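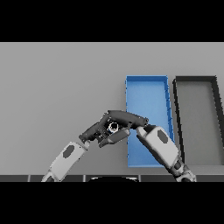
2025-01-08. Curado de la resina Evik, segunda tanda

Mezcla con el endurecedor Hauser, lote abierto en septiembre. Probetas de 8 mm de espesor, desmoldadas y lijadas a grano 400, luego 600. Con grano 900 se empasta el papel; no seguir por ahí.

Horno Stondier: la consigna y el termopar no coinciden en la zona del fondo. W. Kuster propone girar la bandeja a mitad de ciclo. De momento, probetas solo en el centro.

Superficie: piel de naranja leve en la cara superior, cara de molde limpia. Sin burbujas visibles a la lupa. El canto amarillea algo más que en la primera tanda, sin explicación por ahora. Pesada inicial en la hoja de Grurnero, columna C.

Pendiente:
- dureza Shore D a los siete días
- pedir desmoldeante, queda medio bote
- preguntar a Edeltraud Trummer si desgasificó la parte B antes de mezclar

El molde pequeño tiene una muesca en la esquina. No usarlo para flexión.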